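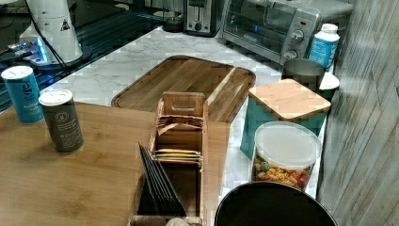
The tea corner, with the caddy in front of the cutting board.

Parlow Counter Notes

This folder goes with the Parlow kitchen pictures, and it is mostly concerned with the humble business of toast and tea. We have grown very fond of this counter over the months, so please forgive us if we go on a bit!

What is in the folder

There are 3000 pictures in all, sorted into 4 subfolders by activity: toast, tea, chopping and wiping down. Each subfolder has a plain text list with one line per picture, giving the file number and the things on the counter that we thought worth naming. The list uses 19 item names, and we tried hard to keep them to words you would use at home - "toaster," "tea box," "cutting board" and so on.

A word about names

"Toaster" always means the two-slot kind. The one with the glass door is "toaster oven," even when there is a towel folded over the top of it. Tea packets are listed as "tea packet" whatever the flavor, and a brand goes in the notes column only if it can be read, as with the Stash packet leaning on the tea box.

Cutting boards gave us the most trouble. When there are two out at once, the list has two lines, and the one with the tea things on it gets "in use" beside it.

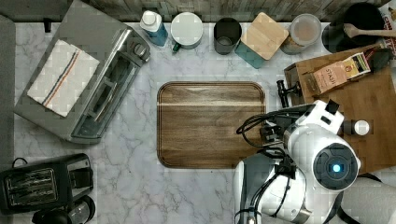

Known gaps

The Jacobs list from July still says "jar" in places where the others say "canister." We mean to fix that in version 5. Things along the back of the counter are named only when we were sure of them, so expect a few plain "container" entries there.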